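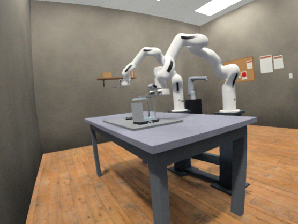 4. Throw-ins in the Ekar Women's League

4.1 Matches and teams

The material for this section comes from 130 matches in the Ekar Women's League, played over two seasons by 22 clubs. All matches were filmed by the home club from a fixed position near the halfway line, and the files were shared through the league office. Cup matches were left out, as were the preseason games of the Brovuleo tournament, where the substitution rules are different and coaches tend to change most of the team at halftime.

Two clubs play on artificial turf. We kept their home matches in the sample. The ball runs faster on those fields and more of it goes out of play along the sides, but we found no sign that the throw-ins themselves were taken in a different way. Flullden, which moved to a narrower field between the first and second season, is treated as one club throughout.

The last match in the sample was played on Oct 17, 2020. Matches after that date were played under changed squad rules and are not comparable.

4.2 What was coded

A throw-in was coded from the moment the ball crossed the line until one of three things happened: the throwing team completed two further passes, the other team gained control, or play stopped. The first of these outcomes is called a retained throw. The second is a lost throw. The third is kept apart, and includes fouls, injuries, and balls that went straight back out. We did not count a foul throw as lost possession in the main analysis, even though the ball goes to the other team, because referees in the league differ a great deal in how strictly they call it.

For each throw we wrote down the third of the field, the player who took it, the direction (forward, square, or back), and whether the first receiver was marked. A receiver was called marked if an opponent was close enough to touch her at the time the ball arrived. This is a crude rule. We tried a finer one with several distances, but the camera position made it hard to judge depth on the far side of the field, and the coders disagreed too often for it to be of use.

We also recorded the delay, meaning the time between the ball going out and the throw being taken. Throws were then sorted into quick and slow. A throw was quick if the thrower released the ball before the defending team had a player goal-side of every possible short receiver. We used this definition in place of a fixed number of seconds. Some grounds have ball boys and girls along both sides and some have none, so a delay that counts as short at one ground is long at another.

All coding was done in Hellwig, the tagging program already used by several of the clubs. Han-gyeol Nam coded every match. A second coder worked through a subset picked at random, without seeing the first set of tags. Agreement was high for outcome, field third, and direction. It was lower for marking, mostly in crowded throws near the corner flag, and those cases were settled by watching them together.

4.3 Who takes the throws

In most teams the fullbacks take nearly all throws in the defensive and middle thirds. In the attacking third there is more variety. Some teams still send the fullback forward, which takes time and gives the defense a chance to set up. Others let the winger take it. A few have one player with a long throw who crosses the field for every throw near the penalty area, on either side.

The choice matters more than we had expected. When the nearest player took the throw, it was far more likely to be quick, and quick throws were retained more often than slow ones in all three thirds of the field. The difference was largest in the middle third. In the defensive third it was small, partly because defending teams in this league rarely press high after the ball has gone out, so that even a slow throw back to a center back is usually safe.

It should be said that teams which are better on the ball may also be the teams that take quick throws. To look at this, we compared quick and slow throws within each club. The pattern held for nearly every club, and the few exceptions were clubs with very few quick throws at all. The within-club difference was smaller than the difference across the league as a whole, so some of the overall effect does come from the stronger teams.

Figure 4. Simulated room with two white robot arms reaching over a table.

4.4 Direction and marking

Coaches in the league commonly teach players to throw forward along the line. The reasoning is familiar: if the ball is lost, it is lost farther from the team's own goal, and near the touchline, where the opponent has less room. Forward throws made up the largest group in our sample, and they were also the group most often lost. Square throws were rare. Backward throws were retained in the great majority of cases.

Most of this gap can be put down to marking. The receiver of a forward throw was usually marked, and she was usually facing her own goal when the ball reached her. Often the ball came in at chest or head height, and the first touch went either back out of play or to the nearest opponent. When the receiver of a forward throw was free, the throw was retained nearly as often as a backward one.

Movement before the throw was not coded in a formal way, but Nam kept notes on it. The notes describe a small number of repeated patterns. In one, a forward comes short and takes her marker with her, and a midfielder runs into the space behind. In another, two players who stand close together swap places. Teams that used either pattern with any regularity had more free receivers. Teams in which all the nearby players stood still and waited had the fewest. We report this as an impression from the notes and have not tested it.

The return pass to the thrower deserves separate mention. The thrower is very often left alone after she releases the ball, as defenders turn to watch the receiver. A one-touch pass back to her was the most common way in which a marked receiver kept the ball for her team. Several clubs hardly used it. In those clubs the thrower tended to stay outside the line for a moment after the throw, and by the time she stepped onto the field the receiver had already been closed down.

4.5 The end of the match

Throws taken after the 80th minute were looked at separately. Teams that were ahead took longer over them, which will surprise no one who watches the game, and they threw down the line even more than before. They also lost the ball more often than they had earlier in the same match. If the aim is to use up time, the loss may be acceptable, since the ball is far from goal and the other team has to start again. If the aim is to keep the ball, the common practice does not serve it well.

Teams that were behind took quicker throws, as expected. Their retention did not rise with the speed. Many of these throws were aimed straight into the penalty area, where the defending team had more players, and a good share of the rest went to a receiver who was not yet looking. The quick throw seems to help when the nearest players are ready for it and not much otherwise.

Substitutes took very few throws in this period. On the occasions when a fresh fullback had come on, the throw was slower on average, with more talk and pointing before it was taken. The number of cases is too small to say more.

4.6 Limits of the data

The sample covers one league. The level of play is semi-professional, most clubs train in the evening, and set-piece work gets limited time. Leagues with full-time staff may look different, above all in the attacking third, where rehearsed routines are more likely.

The video is another limit. With one camera the players away from the ball are often out of view, and we could not code the runs of the far-side winger or the position of the back line. Clubs also differed in how steadily their camera followed play. A number of throws had to be dropped because the operator had not yet moved to the right part of the field. These were mostly quick throws, which means that quick throws are undercounted. We cannot tell whether the missing ones were better or worse than those we could see.

Wind was not recorded. It affects the long throw in particular, and matches played in March at the more exposed grounds were plainly affected by it. The match reports mention weather only now and then, and in different terms from club to club, so we did not try to build a measure from them.

Finally, retention is a narrow way to judge a throw-in. A lost throw deep in the opponent's half may lead to a turnover soon afterward, and a retained throw may end with a long clearance under pressure a few passes later. Section 5 follows each sequence until the ball next goes out of play and compares the two groups on field position at that point.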